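Fitting out the workroom at Stomstead

Annelies Groen has been responsible for the fit-out of shared workrooms at Plumlow for several years. She spoke to us on 13 May 2020 about storage, lighting and brick.

The room at Stomstead has a curved brick wall, and Groen began there. "Standard shelving is made for flat walls," she said. "Put a straight unit against a curve and you get a gap behind it that collects dust. We used freestanding pieces instead." The budget for loose furniture was 2,000 euros.

Coats and bags were dealt with early. Groen asked for a rack with a small footprint and curved hooks. "A strap slides off a straight peg. A bag with a long strap needs a hook that turns up at the end." She allows 90 centimetres of clear floor in front of any rack and places it away from the work tables.

Her colleague Ward Geerts drew up the lighting. He chose fluorescent tubes, and Groen did not object. "Brick takes up a lot of light, red brick more than most. Ward wanted the tubes close to where people stand." 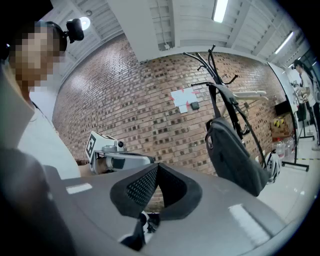 "Recessed brick is the other matter," Groen went on. "It looks well, but each recess has a ledge. We brush it down in June and leave it for the rest of the year."

Whiteboards stay on rolling stands. Fixing one to the curve would have meant packing out the brackets by up to 40 millimetres, and Geerts ruled it out. "You can turn a stand towards the table," Groen said. "Then you put it back."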